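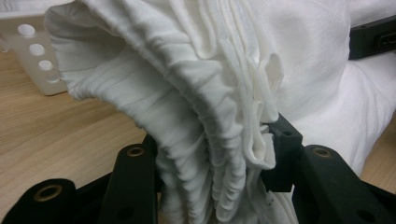 Which way should a knit garment go before we start folding it?

Right side out, with the sleeves pulled through and any gathered edge eased open by hand, so that the fabric can lie the way it was made to lie.

Welcome back, everyone, and thank you for bringing so much laundry from home last time! These notes go with the second half of the household textiles course, and they cover soft white knits: undershirts, nightshirts, baby things, and anything else with a stretchy cuff or hem.

Knits bunch up on themselves far more than woven cloth does, and I would ask you to be patient with them. Lay the piece on the table and find the shoulders first. Smooth outward from the middle with flat palms (please don't tug at the hem, which only makes it ripple more). Small creases will mostly relax if you leave the garment alone for a bit, so go and start on the next one.

Elastic edges never lie perfectly flat, and you will save yourself a good deal of grief by tucking them to the inside of the fold. Fold in up to 4 layers, then stop.

Saranya Namboodiri's handout on sorting whites is still on the shelf by the door in room 270, if you missed it. Please read it before 6th May, and bring one long-sleeved piece with you, clean but not ironed.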